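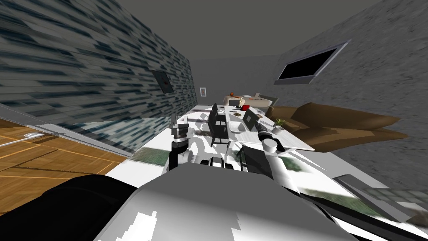

**Aurel Manole**

# Chapter 3: Governing Without a Majority

In the last chapter we followed an election from the issue of the writs to the declaration of results. We stopped at the point where every seat has a name beside it. In many countries the public thinks of this as the moment the government is chosen. In a parliamentary system it is one step earlier than that. The voters choose the members, and the members, by supporting or declining to support a ministry, decide who governs.

When one party holds more than half the seats, the second step passes almost unnoticed. The leader of that party is sworn in and the house meets some weeks later. When no party holds more than half, the second step has to be worked through in the open, and it can take days or months. This chapter is about that step and what follows from it.

## 3.1 The Remari election

Remari elects a lower house of 200 members. For most of its history, two parties shared nearly all of them, and one or the other could count on a working majority. At the May election used as our main case, the larger of the two finished well short of half the seats. The rest were divided between the other main party, a rural party based in Navmont, a small urban party and a handful of independents.

The outgoing premier, Bogdan Oprea, did not resign on election night. Newspapers in the capital called this a refusal to accept the result. It was nothing of the kind. Under the conventions of the Remari parliament, a premier stays in office until he or she resigns or is defeated in the house. Oprea was entitled to meet the new parliament and test whether it would support him. He also had a duty to see that someone was in charge of the departments in the meantime.

During this period his ministry acted as a **caretaker government**. It paid wages and pensions, answered letters and kept the courts and hospitals running. It did not sign major contracts, make senior appointments or announce new policy. The rules for caretaker periods are usually set out in a short guidance document that has no legal force. Ministers follow them in the expectation that their opponents will do the same when the positions are reversed.

The Remari case is useful to students for a second reason. Almost every kind of arrangement discussed in this chapter was proposed by somebody during the negotiations, and the papers were later released. We will come back to them in sections 3.4 and 3.6.

## 3.2 Three kinds of arrangement

A party without a majority has a limited number of ways to form a government. The terms below are used loosely in the press, and you will often see one used where another is meant.

**Coalition.** Two or more parties govern together. Each has ministers in cabinet, and all of them are bound by cabinet decisions. There is normally a written agreement covering policy, the division of portfolios and a method of settling disputes. A coalition may have a majority between its partners, or it may still fall short and need help from outside.

**Confidence and supply.** One party governs alone, and another agrees to support it on two matters only. The first is any vote of confidence. The second is supply, meaning the bills that allow the government to spend money. On everything else the supporting party is free to vote as it likes. It has no ministers, or has them outside cabinet, and it usually gets something in return — a policy commitment, a committee chair, money for its region.

**Minority government without agreement.** One party governs alone and looks for votes bill by bill. It survives as long as the other parties cannot or will not combine to remove it. This sounds fragile, and sometimes it is. There have also been minority governments that ran close to a full term because no other party wanted an early election.

It is easy to assume that these run in order from strong to weak. The record does not bear this out. A coalition whose partners have stopped trusting each other may get less through the house than a single party with no agreement at all. Much depends on the rules of the parliament, and in particular on how a government can be removed.

## 3.3 What counts as confidence?

A government must have the confidence of the lower house. In practice, this means that it must not lose certain votes. Which votes those are is not always clear.

An express motion of no confidence is the simplest case. If it is carried, the government must resign or ask for an election. The defeat of the main budget bill is treated the same way in most parliaments. Beyond these two, practice varies. A head of government may declare in advance that a vote on an ordinary bill is a matter of confidence, in order to bring wavering members into line. The threat is effective when used once or twice. A leader who makes it often will sooner or later be tested on it.

Losing an ordinary vote is different. In the state of Nepia, a minority ministry was defeated on 200 separate amendments over the life of one parliament and was never at risk of falling. Its ministers accepted the changes, or withdrew the bill, and carried on. Commentators used to majority government described each defeat as a humiliation. Members of the house, including those in opposition, mostly saw it as the ordinary way of making law under the circumstances.

Some constitutions add a further safeguard called the **constructive vote of no confidence**. Under this rule, the house can remove a government only by naming a replacement in the same motion. It prevents parties that agree on nothing else from joining together to bring a ministry down. It can also leave in office a ministry that has lost the support of most members, simply because its opponents cannot settle on a successor. Wenmont adopted the rule after a run of short governments, and we compare its experience before and after the change in section 3.5.

## 3.4 Who speaks first?

Suppose no party has a majority and no agreement has been reached. Somebody has to be given the first chance to form a government. There are several answers in use.

In some systems the sitting head of government has the first chance, whatever the size of the party. In others the head of state invites the leader of the largest party. In a few, the speaker of the house or a respected former member is asked to sound out the leaders and report back. This person is often called an **informateur**, a term borrowed from Dutch practice.

The order matters less than party leaders tend to claim. A leader who goes first and fails has gained little. But the first leader does set the agenda for the talks, and the smaller parties have to respond to the offers that are on the table. In Remari, the Navmont members spent the first fortnight replying to proposals about rail freight and had hardly begun on water, which had been the main issue in their own campaign.

Before reading on, look up the rules in your own state, province or country. Find out whether they are written down, and where. If they are a matter of convention, find the most recent occasion on which they were applied and note who gave advice to the head of state. You will need these notes for the exercise at the end of section 3.6.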